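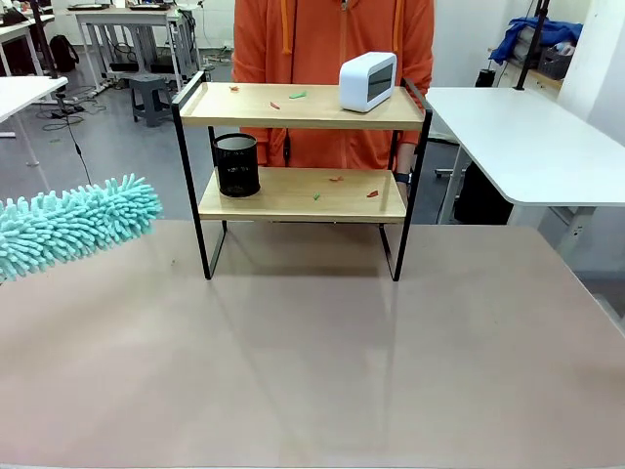 A prateleirinha de dois andares, com o que parece um relógio digital em cima e o porta-canetas em baixo.

Fórum Casa e Arrumação > Limpeza > Pó em prateleiras pequenas: espanador ou pano?

tampo_claro
Domingo, 23 de agosto de 2026
Boa tarde. Tenho esta prateleira em cima da mesa do escritório, tábuas de madeira clara e estrutura de metal preto fininha. Limpo com um espanador de chenille, daqueles de dedos grossos e fofos. Na tábua de cima a coisa corre bem. O problema é o andar de baixo, porque o espanador é largo e o vão não é grande. Acabo por empurrar o pó para trás e ele fica lá.
Outra dúvida é o porta-canetas de rede. O pó mete-se nos furinhos e não sai. Como fazem?

mariscal50
Espanador para prateleiras com rebordo não serve. O pó encosta ao rebordo e fica lá. Pano de microfibra ligeiramente húmido, bem torcido, e a seguir um seco. Para o andar de baixo, dobra o pano em tira e passa de um lado ao outro.

rodape_azul
Não concordo com o mariscal50. Pano húmido em madeira clara todas as semanas acaba por marcar, sobretudo se o acabamento for fraco. Tive uma da Gelledano parecida com essa e ao fim de uns meses as pontas estavam mais escuras. Desde então só uso espanador, e o pano fica para as nódoas.
Quanto ao vão: tira o porta-canetas primeiro, entra com o espanador de lado e roda o cabo enquanto puxas para ti. Se empurrares, vai tudo para trás, como dizes.

mariscal50
Ligeiramente húmido não é molhado. Se marcou, foi água a mais ou a madeira não estava selada.

rodape_azul
Pode ser. Mas o autor não sabe se a dele está selada, e eu também não sabia da minha.

gaveta3
Antes de discutir pano ou espanador: tirem os papéis. Vejo na tábua de cima um pedaço laranja-avermelhado, um vermelho e um verde. Se passares o espanador com aquilo ali, vão parar ao chão ou agarram-se às fibras. Primeiro o lixo à mão, depois o pó.

tampo_claro
São restos de cartolina, tens razão. Costumo varrer tudo junto com o espanador e depois apanho da mesa.

gaveta3
Então é trabalho a dobrar. Põe o caixote ao lado e despacha isso antes.

linho_e_sabao
O porta-canetas de rede lava-se. Tira as canetas, alguidar com água morna e um pouco de detergente da loiça, escova de dentes velha por dentro e por fora. Seca logo com um pano e deixa de boca para baixo. Se ficar com água nos cantos, ganha ferrugem. Faço isto em junho e outra vez no Natal, e no resto do ano passo um pincel seco.

mariscal50
Pincel seco também dá para as barras pretas, nos cantos onde encostam à madeira.

tampo_claro
E o aparelho branco em cima? O ecrã é escuro e brilhante e nota-se tudo. O espanador deixa-me riscos de pó.

linho_e_sabao
Pano de óculos, seco. Nada de limpa-vidros directamente no ecrã.

rodape_azul
O espanador no ecrã também não estraga, desde que esteja limpo. Se deixa riscos é porque está cheio. De quanto em quanto tempo lavas a cabeça?

tampo_claro
Nunca lavei. Sacudo à janela. Tenho-o há 6 meses.

rodape_azul
Está explicado. A maioria dessas cabeças sai do cabo. Vê a etiqueta, lava à mão ou à máquina a frio, sem amaciador, e deixa secar ao ar. O amaciador tira a capacidade de agarrar o pó. A minha é da Skorley e já foi à máquina muitas vezes, continua fofa.

gaveta3
A minha encolheu à máquina. Era da Dalisay. Agora lavo à mão.

mariscal50
E o tampo da mesa deixa-se para o fim, que o pó de cima cai lá. Num tampo com algum brilho nota-se logo.

tampo_claro
Certo. Vou lavar a cabeça do espanador e o porta-canetas esta semana. Na madeira fico pelo seco até descobrir que acabamento tem. Se alguém souber como se vê se está selada, diga.

linho_e_sabao
Uma gota de água por baixo da tábua, onde não se vê. Se ficar em bolinha, está selada. Se a madeira escurecer, seca logo e não uses pano húmido.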